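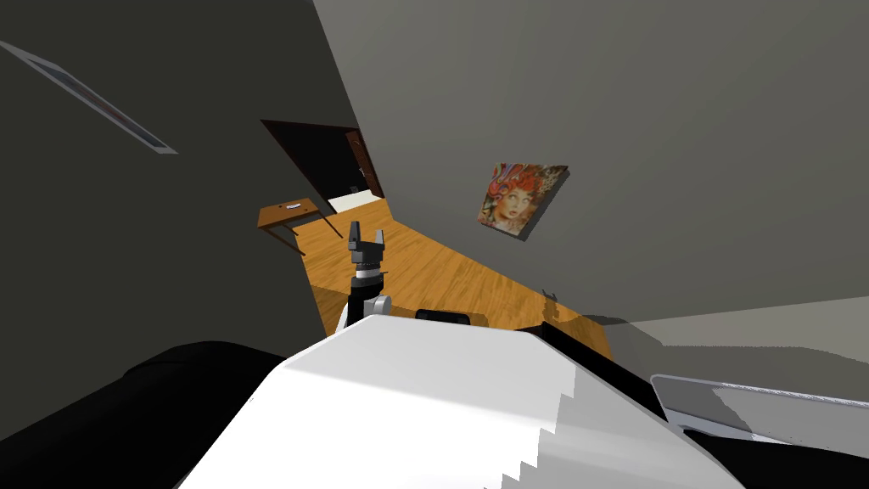 4. Before you move the arm near furniture

Search this guide Go

I'm Nilmini, and I look after the practice-room rules for Caputo. We rehearse every move in the simulator first, so please don't skip this bit!

1. Load the room and set the speed limit to 22 per cent. Leave it there until you've done a full slow pass.

2. Open the gripper fully before you go anywhere near a desk or a wall.
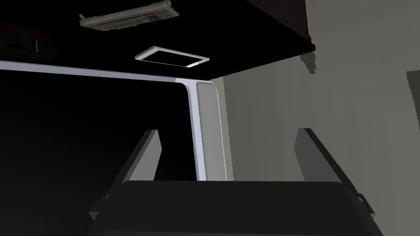 3. Come in with the fingers empty – always – and stop well short of anything upright. Then turn the wrist.

Note: I count a wall picture as an obstacle, same as a table.

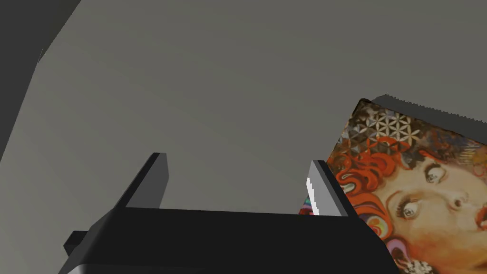
4. If your wrist view is mostly plain wall, stop and switch to the room view. You can't judge distance from a blank surface.

Caution: never rehearse with the contact warnings switched off.
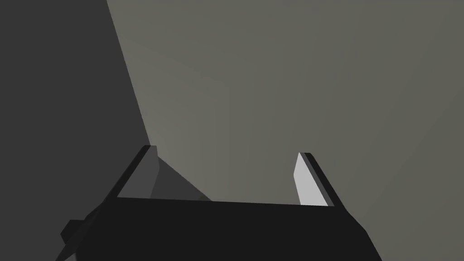
5. Save the run and get a second person to sign it off.

Questions: Caputo help desk, ext. 2229 | © Caputo | Back to top

Comments (2)

Vaida T.: Does step 2 apply to the short fingers too?

Nilmini: Yes, all of them!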